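Desk drawer tips I pinched from the robot lab

I keep the office side of things tidy at Sirmont, where the Trirkirer project is trying to get a robot to open and shut small drawers. You'd think that has nothing to do with your bathroom cupboard or your sewing table, but I've sat in on enough of the tests now that I've changed how I set up every little drawer unit at home!

The way they teach it is pretty simple. A person does the job by hand with the gripper, over and over, and the robot's program learns from the recordings. They did 534 goes for the first round, then tried the trained program 148 times on units it hadn't met before. Most of the failures fell into the same few piles, and they're the same things that annoy me at my own desk.

Sliding. The whole box moves and the drawer stays shut. A square of non-slip shelf liner underneath fixes it (the grippy rubber sort, cut a bit smaller than the base so it doesn't show).

Pulling crooked. If you tug from one corner the drawer jams. Pull from the centre, slowly for the first bit. When the team went back and recorded 11 sessions of nothing but slow starts, the jams dropped by nearly half, and my button drawer has behaved itself ever since I copied them.

Slippery fingers. Bare plastic on plastic is hopeless, so grippers get padded. For stiff hands at home, try a dab of clear silicone on the pull and let it cure overnight. 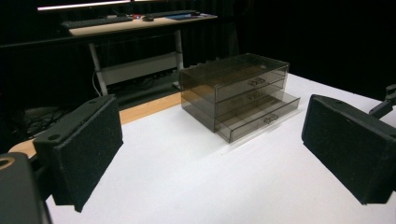

See-through drawers are a funny one. The program had more trouble finding the front edge on clear or tinted plastic than on solid colours, and my mum's eyes have the same complaint. A thin strip of coloured washi tape along the top of each drawer front helped her straight away. The lab tried tape as well, on 3 units, and got fewer missed grabs, though they want to repeat it before they write it up.

Oh, and wipe the runners with a dry cloth every December when you do the big clean. Skip the cooking oil, it goes gummy.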